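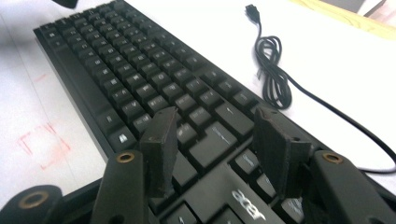
Zdeňka told us at the first check-in that a keyboard is the dirtiest thing on any desk and that we would get bored of it by the second week. She was right on the first count! I never got bored, and I'm the one who ended up writing this report, so you're getting the cheerful version.

Our project was a desk reset for the shared study room at Prakdale. Four of us signed up (me, Olaia Urquijo, Iker Iglesias and Anselmo Vallejo) and we had 6 weeks to figure out a cleaning routine that students would really keep doing. The room has white tables, and every crumb and coffee ring shows up on them, so at least we always knew where to start.

The keyboards took most of our time. We had an Acer one, black with white letters, and I used it for nearly all my practice runs. Black keys hide dust pretty well when you look straight down. Get your eyes level with the table, though, and wow. Iker wanted to pull all the keycaps off and soak them. We tried that on an old spare back in January, before the project was even approved, and two of the caps never went back on right, so I talked him out of it.

What we settled on:

Unplug the keyboard and turn it upside down over a towel. Tap the back gently.
Go between the rows with a soft, dry brush, starting at the top.
Wipe the keys with a barely damp cloth. Do the casing last, logo and all.
Clean the table underneath before you put anything back.

That last step was Olaia's, and we argued over it way more than it deserved. My first draft had the table at the very beginning, which meant all the keyboard dust landed on a clean surface and I had to wipe it again. Okay, fine, Olaia.

We timed ourselves too. My best run was 6 minutes for one desk and Anselmo's was 8, but he does the cable as well (the whole cable, both ends) and I skip it. We left the cable as optional on the card we taped up by the door.

Still open: where the brushes should live. They keep wandering off to other rooms, and a cup on the windowsill lasted two days. Anselmo wants a hook under each table. I'd like a drawer, if we can get one cleared out before fall.

Covadonga Miranda
Saturday, July 29, 2023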